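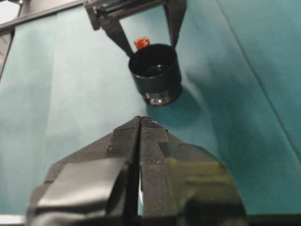

Spent yesterday going through eleven years of household water bills. A short thread on what I learned, mostly for people in Gekcombe who got the same letter I did.

The letter says the flat rate ends in January and everyone on the east side moves to metered billing. If you live in one of the older houses on the Cilodwood side, you have probably never had a working meter. We didn't.

Under the flat rate we paid the same every quarter whether we were home or not. Two summers ago we were gone for five weeks and the bill was identical. So I am not against meters.

My problem is the estimate. The letter gives each house a "projected quarterly use" and bills you on that until the first real reading. Ours is 753 gallons a week. There are two of us.

I called. The person on the phone was polite and said the projection is based on the number of bathrooms and the size of the lot. It does not ask how many people live there. You can ask for a correction, but you have to do it in writing.

So for a week I read the meter myself. They had already put the new one in, under the round lid by the sidewalk. You need a long screwdriver to lift the lid and a flashlight to see the dial. Same time every morning, before anyone showered.

Lowest day was 41 gallons. Highest was 96, and that was two loads of laundry plus my sister's kids staying over. We never got to 100.

One thing to check before you start: turn off every tap, don't flush anything, and look at the small triangle on the dial. If it keeps turning, water is going somewhere. Ours was turning, slowly.

It was the upstairs toilet. I put food coloring in the tank, waited half an hour, and the bowl was blue. New flapper from the hardware store in Clilport, ten minutes to fit. The triangle stopped.

I can't say how long it had been leaking. On a flat rate you don't find out. If you do one thing from this thread, do the food coloring test on every toilet in the house.

Other stuff I looked at and would not bother with: the timer for the shower, the brick in the tank, the special dish brush that is supposed to use less water. The kitchen is a small part of it. Toilets, showers and laundry were nearly everything in our house.

The yard is separate. We don't water the grass. If you do, your summer number will look nothing like your winter number, so don't send in a winter week and expect them to accept it for July.

What I sent: a one-page letter, the seven readings with times, and the account number at the top. Sent it to the billing office, not the address on the return envelope. That one only handles payments.

They wrote back in 17 days. New projection is a bit over half the old one. It's still higher than what we use, but the first real reading is in spring and any difference gets credited.

A neighbor asked if the Pawlak apartments are included. As far as I can tell, no. The building has one shared meter and the landlord gets the bill. Check your lease if you live there.

Someone else asked about the fixed charge. Yes, there is one, and it stays the same however little you use. It's on the back of the letter in the small table, second row.

The cutoff for written corrections is the end of the first billing period. Mine went by regular mail and I kept a copy.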